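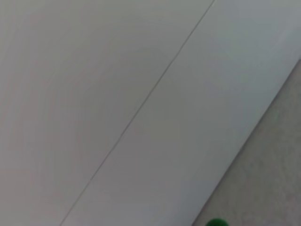
Figure 1. Wrist-camera view of the work surface, showing the seam between two panels, the panel edge and, at the bottom, part of a green object.

Share 5 | Comments 0

Unit 5: Self-supervised view quality for wrist-mounted cameras

5.1 Purpose of the unit

Students have so far treated the wrist camera as a source of object detections. This unit treats it as a source of evidence about where the camera is. The distinction matters in the approach phase of a grasp, when the target may be only partly in view and most of the pixels belong to the furniture. Figure 1 is representative of the problem. The large pale regions carry almost no local texture, and a conventional keypoint detector will return few stable matches on them.

The method studied is the line-anchored localizer developed in the Karpenko project and taught in this course with the Multolora code base. Students should have completed the laboratory on camera calibration before attempting the exercises.

5.2 Available cues

Two linear features can be recovered from Figure 1. The first is the narrow dark seam, which descends diagonally from the top of the view toward the lower left. The second is the outer edge of the right-hand panel, beyond which the speckled lower surface begins. The two run roughly parallel in the view.

Near-parallel lines constrain rotation about the optical axis well and translation along their own direction poorly. A camera displaced along the seam would record almost the same pair of lines. The localizer therefore reports a full covariance, and the planner is expected to read it. Students who discard the off-diagonal terms will obtain an estimate that looks confident in precisely the direction where it should not be.

The colour difference between the two panels is slight: the left is a little warmer in tone and the right a little cooler. It should be regarded as a weak cue. Automatic white balance can introduce or remove a shift of this size, and the supplied configuration locks white balance at start-up for that reason.

5.3 Outline of the method

The estimator proceeds in four stages. Images are undistorted using the stored intrinsics. Line segments are extracted and merged where their headings and offsets agree. Merged segments are matched against a map of known edges, with the arm's joint encoders supplying the prior. The pose is then refined by minimizing the perpendicular distance between observed and projected lines.

Small deviations along a seam, such as those visible in the middle section of the line in Figure 1, are absorbed by a robust loss. The default threshold suits a sharp image. Where the view is soft, as in Figure 1, it should be relaxed before matches are rejected.

Partially visible objects are masked before line extraction. A curved outline at the image border can be broken into short straight segments, and these may attach themselves to the nearest long edge during merging. The green object in Figure 1 meets the border close to the panel edge and would be masked in full.

5.4 Reported result

The Drundow evaluation set contains 500 approach sequences. With encoder priors alone, 34 sequences ended outside the permitted tolerance. With line anchoring enabled, the number fell to 28. The improvement is modest, and the remaining failures were concentrated in sequences where only one line could be matched. Results on the Ollon set, in which the work surface is patterned, are discussed in Unit 6.

5.5 Exercises

1. Derive the Jacobian of the perpendicular line distance with respect to camera pose. State which directions become unobservable when all matched lines are parallel.

2. Run the extractor on Figure 1 with the default settings and again with the merge tolerance doubled. Report the effect on the seam.

3. Propose a camera motion that would reduce the largest eigenvalue of the pose covariance, and justify the choice in one paragraph.

Written answers are due at the start of the Monday tutorial.

Shares: 5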